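Workance table, pale top - six months on

I bought the Workance table in January to replace a desk that had started to sag in the middle. It came in one flat box and the instructions were clear enough, although two of the bolt bags were labelled the wrong way round. Birthe Hviid helped me turn it over once the legs were on. I wouldn't try that part alone.

The top is 63 cm deep, which suits a small room but is tight if you like to spread papers out behind a keyboard. The colour is a light beige and I was worried it would show every mark.

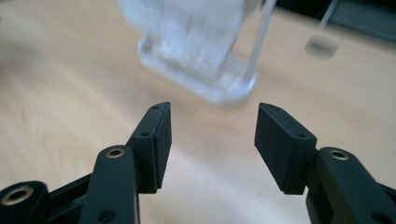 So far it has held up better than I expected. Tea wipes off if you get to it the same day. A biro line took a bit of washing-up liquid and a soft cloth. I did manage one dent near the back by dropping a stapler on it, so I'd call the surface fairly soft, and I now put a cutting mat down before I use a knife.

It doesn't wobble when I type. Leaning on one corner to reach the window does make it creak, and tightening the legs only cured that for a few weeks. The feet can be adjusted, but you need to get down on the floor with a spanner to do it.

The finish is matt enough that my lamp doesn't glare back at me in the evening - my old desk was bad for that. 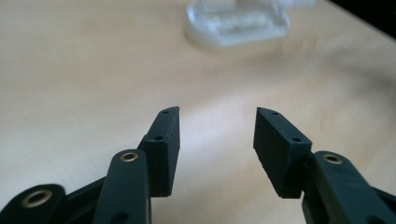 The pale wooden top.

Delivery took 21 days, which was longer than the shop had said. I wrote to them twice and got a polite answer from Folke Torvik the second time, with the right date in it.

I'd buy it again for a desk or a hobby table. For a kitchen I would look for something with a harder top. Four stars out of five, with one off for the creak.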